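Peltonen Building, upstairs tenants
Minutes of the June meeting: the long table in the meeting room
Print | E-mail this page
Shares: 2

Start 4:10 p.m. In the chair: Eino Niskanen. Also there: both people from Bramelex, one from Jilavetti, the design studio, the translators from the end office, and the building office for items 1 to 4. Minutes by the translators, who drew the short straw again.

1. Last minutes

Approved after one change. The March minutes said the table "will be kept clear going forward." Jilavetti wanted this changed to "should be kept clear." The undersigned would have gone further and changed it to "was discussed," but the room settled on "should."

2. State of the table

The chair read out the rule from the sheet by the door: whatever comes in with you goes out with you. Everyone agreed that it is a good rule. Everyone also agreed on it in March, and before that in the fall, when it was first printed and laminated at a cost of more enthusiasm than it deserved.

The far end by the screens was taken first. There is usually a laptop open down there, the tablet on its black stand, another tablet lying flat, and whatever small white bits and pieces have drifted toward the wall. Bramelex said that end is "working equipment" and shouldn't be treated as clutter. The studio asked who decides when working equipment stops working and becomes clutter. Bramelex said it would be obvious. It has not been obvious so far. 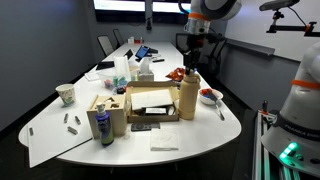

The building office pointed out that the rental terms describe the space as a meeting room for all tenants and say nothing about keeping belongings in it. Bramelex said the terms don't forbid it either. The chair said that was a point for another day. It was a point for another day in March too.

On the tissue box: stays. No one objected. This was the only thing on the table that got through without a discussion, and for completeness it should be said that the translators bought the last several boxes and have yet to see a contribution.

3. The clear plastic bin

The bin of small colorful things has been raised by the studio, who would like to know what it is for and whether it has to sit where people put their notes. Bramelex would like it left alone. Jilavetti suggested a lid. The studio said a lid would just turn the bin into a surface for putting more things on, and after some thought the room had to admit this was likely.

Proposal: the bin gets a label with a name on it. Carried. The undersigned asked for it to be noted that the last labeling drive produced a roll of labels, a marker that went missing from the whiteboard tray, and no labels on anything.

4. Cabinet

Jilavetti presented two ways of solving everything with furniture.

The first is a tall Kirano cabinet with doors, quoted at $1,135 delivered and put together. The second is an open shelf unit from the same catalog at $460, to be put together by us. A show of hands on who meant by "us" was inconclusive.

For the cabinet it was said that doors hide things. Against it, that doors hide things. The studio still has nightmares about the cupboard in the old kitchen, which was full of cables for phones that had been recycled years before. The building office said it would put in $200 toward either one, provided it is fixed to the wall properly and the whiteboard isn't blocked.

The undersigned asked what evidence there was that people who don't carry a cup as far as the kitchen will carry a box as far as a cabinet. Jilavetti said storage changes habits. Asked where this had been observed, Jilavetti said it was well known.

Deferred until someone has measured the wall. The building office left at this point – another meeting.

5. Food and drink

This took up the longest part of the hour. The existing line is "drinks yes, meals no," and the trouble, as ever, is with everything in between. Is a snack bag a meal? The room said no. Is a bowl with a spoon in it a meal? Here opinions split. Jilavetti holds that it depends on what's in the bowl. The translators hold that a spoon settles the matter.

The studio brought up paper cups, which have a way of staying behind after the person has left. Bramelex said there was no trash can within reach of that end of the table. It was agreed that a trash can would help. It was not agreed who would empty it, so the translators take the view that what has been agreed to is a larger cup.

The chair tried to bring the item to a close by proposing that anything with a cap or lid may stay for the length of the meeting, and anything open goes to the kitchen at the end. The tall beige bottle was mentioned as an example of good practice, having a cap. So was the blue one with the pump, at which point somebody asked if that was even a drink, and the proposal was sent back for rewording.

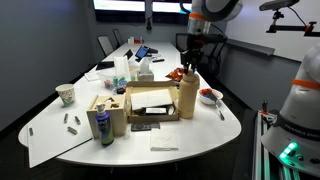

Eino Niskanen asked whether we were really going to write a rule about bottle tops. He said he had sat through enough of these to know that a rule with more than one line doesn't get read, and that he would much prefer a single sentence with a time in it: table clear by six. Anything still there after six goes in a cardboard box under the whiteboard, and anything still in the box at the end of the month goes to the building office.

This went down better than expected. Bramelex asked what happens if the cardboard box is itself on the table. The chair said then it goes in the box. He was asked to think about that and come back.

Vote: table clear by six, one month's trial. Carried, with the translators abstaining. We hope to be wrong.

6. Large flat things

Boards and sheets left lying at an angle with a corner hanging over the edge of the table. The studio has caught a sleeve on one and would like it to stop. Bramelex said that boards are awkward and there's nowhere to stand them. Jilavetti said the Kirano cabinet comes with a slot for exactly this. The undersigned observed that the Kirano cabinet had by now been credited with a lot for a piece of furniture that no one in the room had seen in person.

Agreed: boards lie flat and fully on the table or they lean against the wall. Bramelex to try leaning.

7. The shape sorter

The tan wooden box with the cut-outs in the top. Jilavetti asked if it could live somewhere else, as a client had taken an interest in it for most of a budget talk. The studio said this was the first good thing it had heard about a budget talk. No decision. The undersigned suspects there won't be one.

8. Chairs

Black office chairs keep ending up at the screen end. Request to push them in and spread them back along both sides. Agreed by everybody, as such things are, in the warm tone people use for things they don't plan to do.

9. Any other business

The translators asked that whoever uses a napkin take the napkin. Agreed.

The studio asked whether meetings about the table could be held somewhere other than at the table. The kitchen was suggested and turned down on account of the state of the kitchen.

Actions
– Measure the wall by the whiteboard: Jilavetti
– Label on the clear bin: Bramelex
– Trash can, and a name to go with it: studio to ask around
– New sheet for the door, one line only: Eino Niskanen
– Find the marker: open

Closed at 5:25 p.m. The table was not clear by six. In fairness, the trial begins next month.

Print | E-mail this page
Comments (5)

end office, left side
I wasn't there but I'd vote for the shelf. If you can see the mess you might do something about it. The price difference would buy a lot of trash cans.

Studio
For the record, I said "caught a sleeve" and also "tore a sleeve," and only one of those made it into the minutes.

Jilavetti
Wall is measured. The cabinet fits if the whiteboard moves a little to the left. Please don't all write in at once.

Bramelex desk 2
Moving the whiteboard was not on the agenda. The building office said it can't be blocked, so I assume they have opinions on moving it too. The label is on the bin, by the way.

end office, right side
I looked. The label says "bin."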